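Home | Tickets | Build Notes | Parts
Last updated: August

Ticket 129: Gripper closes too early on thin plastic
Project: Silta student gripper, club bench
Status: open

Problem
With the plastic bag task, the fingers stop before they have pressed the film. The log shows motor position 794, and after this the command ends with no error. With hard objects the same program works well.

Checked so far
1. Power cable and connector. Both are good, no change.
2. Stop limit in the Piline settings file. It was 500, from the test with hard blocks. I changed it to 23 and restarted. Now the fingers close fully, with a thin seam between them from top to bottom. Closed position, with the bag behind the fingers:

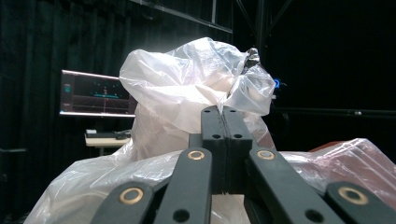
3. Linkage. I moved the four arms by hand with the power off. The left outer arm feels more stiff than the others. I did not open the joint yet, please do not tighten it before I check the ring.
4. Grip test on the bag. The film was held in the first tries, then it slipped when we lifted. I think the finger surface is too smooth for this material.

Next
Try the rubber pads from the Malabanan kit. If somebody has the old settings file, please attach it to this ticket, I have overwritten mine.

Contact the Dralanetti robotics club | Back to top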